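Notebook, Plalby workshop
Thursday, February 17, 2022

Descaler comparison, kettles and the tea urn

Kanen have sent their powder and want us to say whether it beats citric acid. I doubt it. The leaflet says it "lifts scale at the source", and I have no idea what the source of scale is supposed to be if it isn't the water. Drelo is the other one, a liquid, twice the price and smells of pear drops. Control is plain citric acid from the big tub.

Cut the furred element plates into strips and weighed each one dry. The scale is far from even. The strips nearest the lid end carry a thin chalky layer and the ones from the bottom have a hard grey crust, so whoever gets the bottom ones gets the worse job. I shared them out as fairly as I could, but don't read much into small differences.

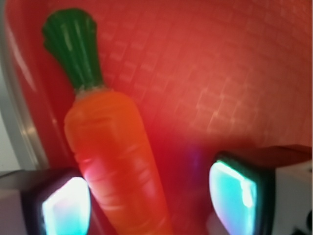
Method as before: 30 minutes in the beaker, no stirring, rinse, dry on the rack, weigh again. Same tap water for all three. I made up the Kanen to the dose on the packet and ignored the line about "adding a little extra for stubborn deposits". If extra is needed then that is the dose and they should print it.

First run

Citric acid fizzed straight away and kept going. Kanen fizzed harder for 2 minutes and then more or less stopped. Drelo did very little that I could see, though the liquid went cloudy. All three strips looked cleaner at the end, and a photograph would have you believe they were equal. The balance disagrees: Kanen and citric came out close enough that I wouldn't argue for either, Drelo well behind.

One of the Drelo strips gained weight. That can't be right. Either it wasn't dry or I wrote down the wrong starting figure, and I can't tell which from my own handwriting. Struck out.

Water temperature is the bit I trust least. The beakers by the window were cooler by the end and I didn't rotate them. Anyone who wants to tell Kanen their powder "performs strongly" should wait until that has been sorted.

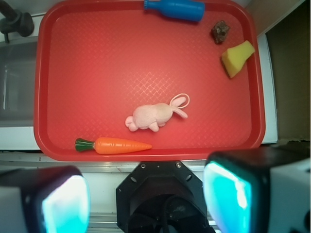
To do before the second run

Dry every strip for the same length of time, and write the time down.
Swap beaker positions halfway.
Use 9 strips, all from the bottom crust, and keep the chalky ones out of it.
Ask Kanen what is in the powder. My money is on citric acid and a blue dye.
Try Ko's trick of leaving a strip in vinegar overnight, mainly so we can stop hearing about it.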